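Ein Bilderbuch zum ersten Mal woanders übernachten — selbst geschrieben, selbst gebunden

19. August 2020

Als mein Neffe zum ersten Mal ohne Mama und Papa bei uns schlafen sollte, habe ich ihm ein kleines Bilderbuch gebastelt. Der Held heißt Jakum, ist ein Igel und packt seinen Koffer für eine Nacht bei der Oma. Das Buch ist inzwischen so zerlesen, dass ich es schon zweimal kleben musste, und ich könnte nicht stolzer sein! Wer auch so eins machen möchte: Es geht an einem langen Wochenende, und zeichnen können muss man dafür wirklich nicht.

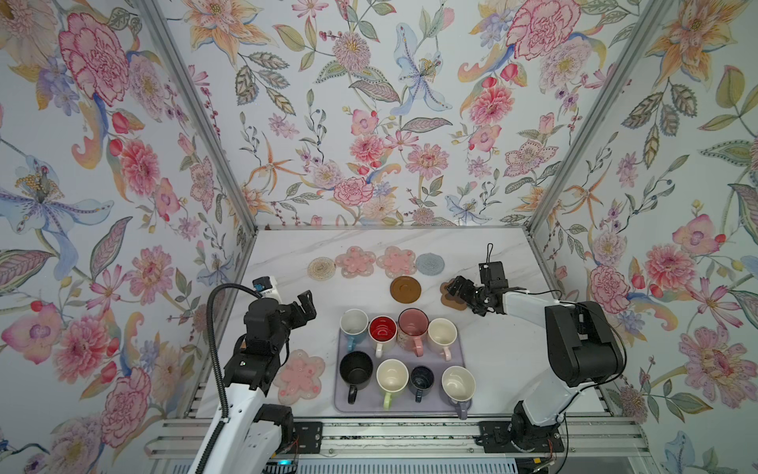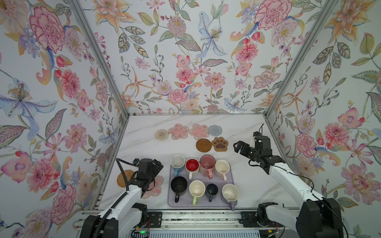
Blumentapete und Marmormuster
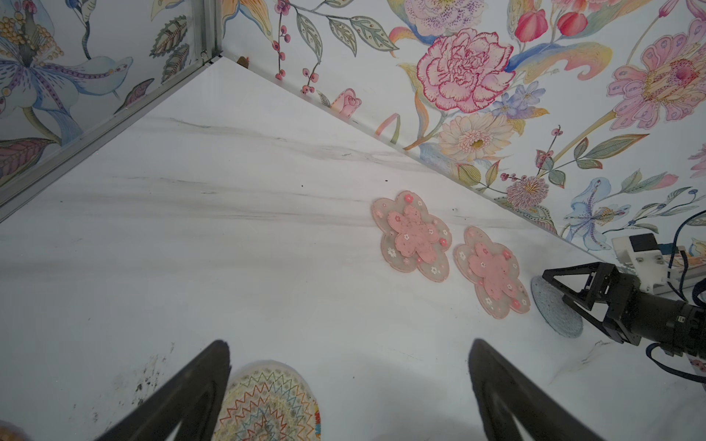
Was ihr braucht

5 Bogen festes Zeichenpapier im Format A4 (160 g ist ideal, dünneres scheint durch)
1 Bogen Tonkarton für den Umschlag, ebenfalls A4
eine stumpfe, dicke Nadel und Buchbinderzwirn, zur Not geht auch Stickgarn
eine Ahle oder einen Pinnwandstift
Buntstifte, Wasserfarben, Papierreste, Kleber
ein Lineal und ein Falzbein (der Rücken eines Buttermessers tut es auch)

Schritt 1: Eine einzige Sorge aussuchen

Ein gutes Buch über ein »erstes Mal« handelt von einer Sache, und die ist meistens ganz klein. Bei uns war es das Licht. Mein Neffe wollte wissen, ob bei uns im Flur nachts eine Lampe brennt (tut sie!). Also fragt Jakum auf jeder zweiten Seite nach dem Licht. Fragt euer Kind ein paar Tage vorher nebenbei, beim Zähneputzen oder im Auto, worauf es sich freut und was es noch komisch findet. Schreibt die Antworten wörtlich auf. Kindersätze sind so viel besser als alles, was man sich am Schreibtisch ausdenkt!

Schritt 2: Die Geschichte auf Doppelseiten verteilen

Fünf gefaltete Bogen ergeben zwanzig Seiten. Die erste ist der Titel, die letzte bleibt leer oder bekommt eine Widmung, dazwischen liegen neun Doppelseiten. Mehr braucht die Geschichte nicht. Bei mir sah der Plan so aus:

1 Jakum packt den Koffer
2 Was nicht in den Koffer passt
3 Die Fahrt mit dem Bus
4 Omas Tür
5 Abendbrot mit zu viel Käse
6 Das fremde Bett
7 Wo ist das Licht?
8 Oma zeigt ihm die kleine Lampe
9 Morgens gibt es Kakao

Die Stelle mit dem Bammel kommt auf die sechste oder siebte Doppelseite, also recht spät. Danach darf es zügig gut werden. Und bitte keine Moral ans Ende hängen. Wenn Jakum am Morgen seinen Kakao trinkt, hat jedes Kind verstanden, was los ist.

Schritt 3: Schreiben und dann kräftig streichen

Meine erste Fassung hatte 2000 Wörter, und beim Probelesen war mein kleiner Zuhörer auf Seite vier unter dem Tisch verschwunden. Jetzt sind es 755, und selbst davon würde ich heute noch ein paar hergeben. Für Dreijährige reichen zwei bis drei Sätze pro Doppelseite, Fünfjährige halten mehr aus. Lest jeden Satz laut! Wo ihr stolpert, stimmt etwas nicht. Alles, was man auf dem Bild sehen wird, kann aus dem Text raus: Steht der Koffer gemalt im Flur, muss nicht dabeistehen, dass er im Flur steht.

Sehr schön ist ein Satz, der immer wiederkommt. Bei uns heißt er »Und brennt da auch ein Licht?« und wird inzwischen von der ganzen Familie mitgesprochen, manchmal sogar im Supermarkt.

Schritt 4: Bilder machen

Jetzt kommt mein Lieblingsteil — Papierschnipsel! Wer sich beim Zeichnen unsicher ist, schneidet die Figuren aus buntem Papier aus. Ein Igel ist ein brauner Halbkreis mit Zacken, fertig. Macht von der Hauptfigur am besten gleich eine Schablone, dann sieht sie auf jeder Seite gleich aus. Kinder merken sofort, wenn Jakum plötzlich eine andere Nase hat.

Arbeitet auf losen Bogen, bevor geheftet wird, und nummeriert die Seiten vorher ganz zart mit Bleistift. Auf einem gefalteten Bogen liegen nämlich Seiten nebeneinander, die im Buch weit auseinanderstehen. Ich habe beim ersten Versuch Jakums Frühstück neben die Busfahrt geklebt. Große Bilder über die Mitte gehen nur auf dem innersten Bogen, alle anderen Doppelseiten haltet ihr in der Mitte lieber frei. Legt die beklebten Bogen über Nacht unter ein paar schwere Bücher, dann wellt sich später nichts.

Schritt 5: Falzen und heften

Faltet jeden Bogen einzeln zur Hälfte und streicht die Kante mit dem Falzbein glatt. Dann alle fünf ineinanderlegen, den Umschlag außen herum, und in den Falz 3 Löcher stechen: eins in die Mitte, die anderen beiden je fünf Zentimeter darüber und darunter.

Die Naht geht so: von innen durch das mittlere Loch nach außen, oben wieder hinein, innen bis ganz nach unten, dort hinaus und durch die Mitte zurück nach innen. Die beiden Fadenenden sollten jetzt links und rechts vom langen Stich liegen. Festziehen, über dem Stich doppelt verknoten, abschneiden. Stehen die inneren Bogen vorn etwas über, schneidet ihr sie mit Lineal und Cutter gerade (das machen die Großen).

Schritt 6: Vorlesen, und zwar rechtzeitig

Fangt ungefähr eine Woche vor dem großen Abend damit an. Beim ersten Mal einfach lesen, ohne Fragen zu stellen. Wenn das Kind selbst anfängt, von sich zu erzählen, wunderbar! Und natürlich kommt das Buch mit in den Koffer. Eine leere Seite hinten könnt ihr am Morgen danach zusammen füllen. Bei uns klebt dort eine Busfahrkarte.

Für Dezember plane ich schon Band zwei, da geht Jakum zum ersten Mal Schlittschuhlaufen. Wie ich die Kufen aus Papier hinbekomme, weiß ich noch nicht, Ideen gern in die Kommentare!

Ottavio Farina

Das könnte dich auch interessieren
Reime finden mit Kindergartenkindern
Ein Leporello falten in zehn Minuten
Vorlesen für Geschwister: ein Buch, zwei Altersstufen
Stoffreste als Bucheinband
Kleine Helden erfinden: Tiere, Namen, Macken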